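Week 6 – Collecting demonstrations by hand

Notes: Sharada Kaimal. Lab sessions are run by Balakrishnan Menon, Thursday afternoon.

## Why hand-held grippers

Last week's policy was trained on joystick data, and the motions were slow and jerky. With a gripper in each hand, a person moves at close to normal speed. The cost is that we no longer read joint angles from an arm, so the pose of each gripper has to be recovered from tracking.

## Terms

- **Episode** – one attempt at one task, from start signal to stop signal.
- **Reset** – putting the objects back between episodes. Vary the positions a little each time.
- **Drop** – a stretch where tracking is lost. Episodes with a drop longer than 2 seconds are discarded.

The Drostel set has 3562 episodes, of which 1335 use both hands for the whole task. Your group adds 400 to the two-handed part.

## Session procedure

1. Put on the harness and tighten the shoulder straps before picking up the grippers.
2. Close and open each gripper fully, left then right. The software uses this for the width calibration.
3. Stand facing the furniture, hands in front of the chest, marker cubes uncovered. The start pose at the vanity station, with the drawer already open and the small items set out on top:

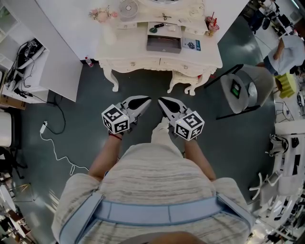

4. Wait for the start signal, then do the task once. Don't talk through it.
5. Return to the start pose and hold still until the stop signal.
6. Mark failures as failures. A missed grasp followed by a second try stays in the set – label it "recovery".

## Before next class

Read the Ranon chapter on time alignment, sections 1 to 3. Bring one episode from your own session that you would discard, and be ready to say why.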